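Nulla tracker
Gripper stops short of bowl rim, planner reports collision
Opened 15 April 2020

Hi all, me again! Since I moved us to the new Munshi perception build, the planner keeps refusing the rim grasp on the pink bowl. It gets the fingers either side of the rim and then throws "path blocked", with nothing on the table to block it.

I dumped the wrist cloud and there's a cluster of 860 points sitting right where the gripper's own shadow falls on the wood. The minimum cluster size is still 1,000 in my config, so that lot should have been thrown away – unless the new build ignores the old key?

Tried so far: restarted the Gikon node, redid the hand-eye calibration, dropped the exposure a bit (glare off the table is pretty strong). No change, same error every time.
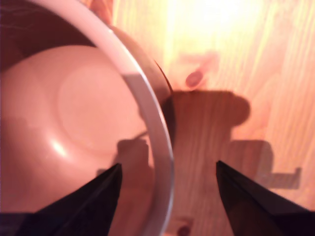
Perception > Segmentation > Shadows

Found it, I think. The key was renamed and the old one is silently skipped. With the new name set to 1,000 the cluster goes away and the plan comes back clean. Leaving this open until the Allwood config is changed too.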